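OK, my spring theater thread. I've been putting this off because I keep changing my mind about the order. Six weeks of small-house stuff, all mine, all paid for.

1/ Loltier at the Adeyemi. Two sisters clearing out a ferry office. Kwesi Opoku directs and he lets the silences go on way longer than you'd think you could stand. I loved it. The guy next to me left at intermission, so there's that.

2/ The Adeyemi has 143 seats and you want the left side. The right side has a pillar. I have sat behind the pillar. Twice!!

3/ Preltov, the new Chinyere Amadi. Funnier than the poster lets on. Act one is nearly all phone calls and Rogelio Galang plays every single caller (the landlord had me crying). Act two sags a bit, then the kitchen fight happens and you forgive it.

4/ Snack break before I get to the musical 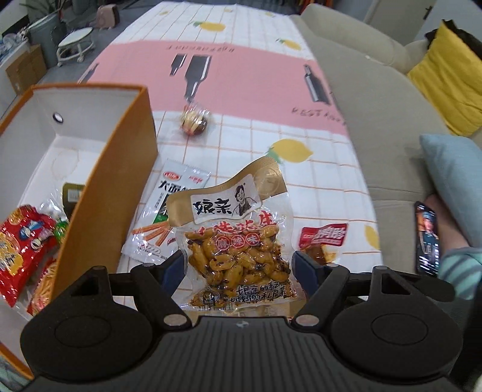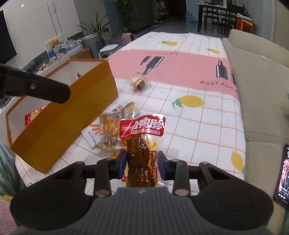 málà on the first pack, braised duck neck in the second 🌶️

5/ OK, the musical. Sorkix, over at the big house, 948 seats, and I still think it belongs in a room for 100. Kayode Ekwueme's songs are so quiet and close, and the sound mix just flattens them. Go for the second act duet. Sit down front if you can swing it.

6/ Somebody asked about Ákos Oláh's lighting in that one. Yes, it's gorgeous, the whole harbor bit is done with side light and a bedsheet. I'd see it again for that alone.

7/ Loltier closes Saturday, March 28, 2026, and the matinee still had left side seats when I looked this morning. Preltov has a pay-what-you-can night but you have to call the box office for it, the website won't show you.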